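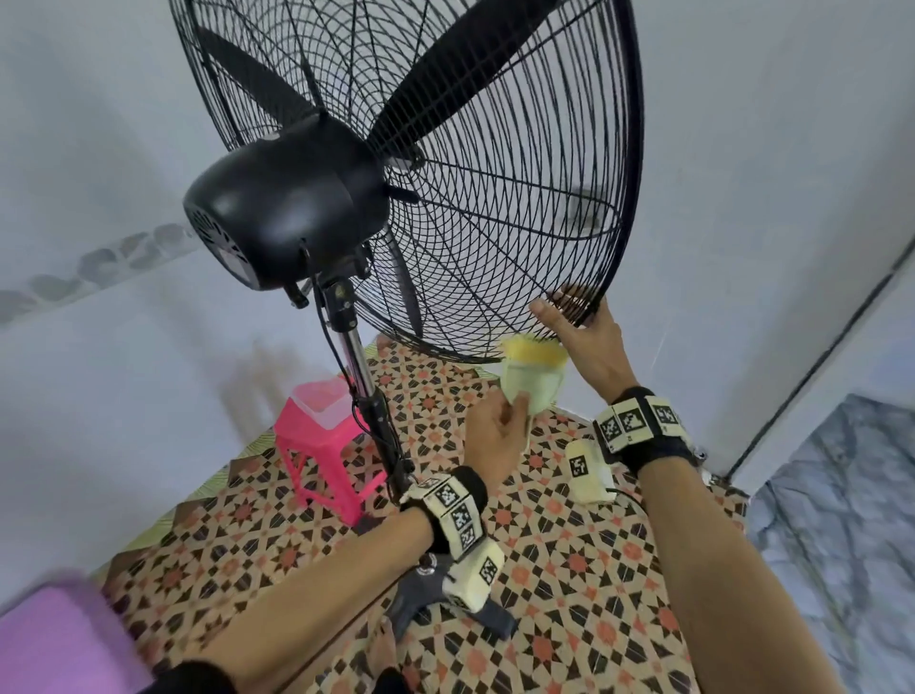
Last modified: 04/06/2022

Rullau Fan Care Records

README for the standing fan portion of the Rullau home upkeep collection

What is in it

This collection holds written records of how standing fans are cleaned in ordinary homes. Each record covers one cleaning of one fan, from moving it away from the furniture to putting it back in its usual place. The text was written by the person who did the cleaning, on the same day, and then typed up by Rullau.

There are 3551 records in the current release. They come from homes in the Inder and Harahap districts. Most of the fans are the common floor type: a round wire guard, a motor housing behind it, a pole, and a base. Table fans, ceiling fans and box fans are not covered. A few wall fans were sent in and have been left out.

Files

records.csv — one line per cleaning
fans.csv — one line per fan, linked to the records by fan_id
terms.txt — the words used for parts, tools and dirt
guide.txt — the cleaning guide that was handed out with the record sheets
changes.txt — the list of changes between releases

All files are plain text in UTF-8. The two tables use commas, and any text field that contains a comma is in double quotes.

Fields in records.csv

record_id: a number, never reused.
fan_id: the fan the record belongs to.
room: kitchen, bedroom, living room, hall, porch or other.
floor: tile, wood, concrete, carpet or other. This is the floor the fan stood on while it was being cleaned, which may not be the room where it is used.
tool_main: the tool used for most of the guard. Sponge, cloth, brush, paper towel or other.
tool_second: a second tool, if there was one. May be blank.
guard_off: yes, no or front only. Whether the guard was taken off.
head_tilt: up, level, down or changed. Where the head pointed during the work.
dirt: dust, grease, both or other.
minutes: time from start to finish, in whole minutes, as noted by the cleaner.
notes: free text, up to 200 words.

Fields in fans.csv

fan_id: as above.
color: the main color of the guard and motor housing.
pole: the finish or color of the pole, in the owner's words. We did not merge these. "Chrome," "silver" and "shiny" are all in there.
base: round, square, feet or other.
guard_holds: clips, ring, screws or other. If the cleaner didn't know, the field is blank.
age: in years, if known.

How the guard is cleaned

The guide recommends unplugging the fan first and tilting the head up so the guard is easier to reach. One hand steadies the rim, the other does the wiping. A sponge with a scrubbing layer is suggested for greasy wire, used lightly on painted guards. Work goes from the rim toward the hub on the front, then the fan is turned and the same is done on the back.

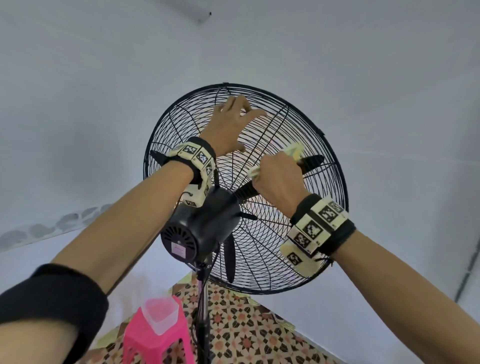
The back of the guard takes longer than the front in most records. The motor housing is in the way, and the wires closest to it have to be reached from the side. Many cleaners switch to a cloth at that point and pinch each wire through it. The vents on the rear cover should only be wiped with something wrung out well. Stickers and labels on the housing are best left alone, and several notes mention one that came off with the dust.

If the guard stays on, the blades can be reached only in part. The guide allows this for a quick cleaning and asks for guard_off to be marked "no." For a full cleaning, the clips on the rim are opened and the front half is lifted away. Clips go into a cup or a lidded box right away. Lost clips are the most common complaint in the notes field, ahead of bent wires.

The pole, the cord and the base come last. Dust from the guard falls on all of them, and on the floor, so the floor gets wiped at the very end.

How the records were collected

Record sheets were handed out through Rutance, a small chain of hardware stores, starting in January. Each household could send in up to 40 sheets. Sheets that were blank past the first page were thrown out. Handwriting that could not be read was entered as a blank, never guessed.

A fan got its fan_id from the first sheet that mentioned it. Where a household had two fans of the same color and did not say which was which, the fans share one fan_id and the notes field starts with the word SHARED.

Known problems

The minutes field is uneven. A lot of people wrote 30 no matter what the notes say, and we left those values in. Treat any record with exactly 30 minutes with some care.

"Sponge" covers everything from a plain foam block to the two-layer kind. The notes often say which, the field does not.

Color was left up to the owner. Dark gray and black are mixed up in places, even within a single household.

Head_tilt was added to the sheet after the first batch was printed, so early records have it blank.

Uses

The records have been used for rewriting the guide and for working out which spare parts Rutance should keep behind the counter — clips, mostly. They would also suit work on household word use, or on how long small chores take. They should not be used to rate fan makers. Brand was not asked for, and where it showed up in a note it was removed.

Corrections

Send the record_id, the field and the right value to the Rullau office in Harahap. Fixes go into the next release and are listed in changes.txt.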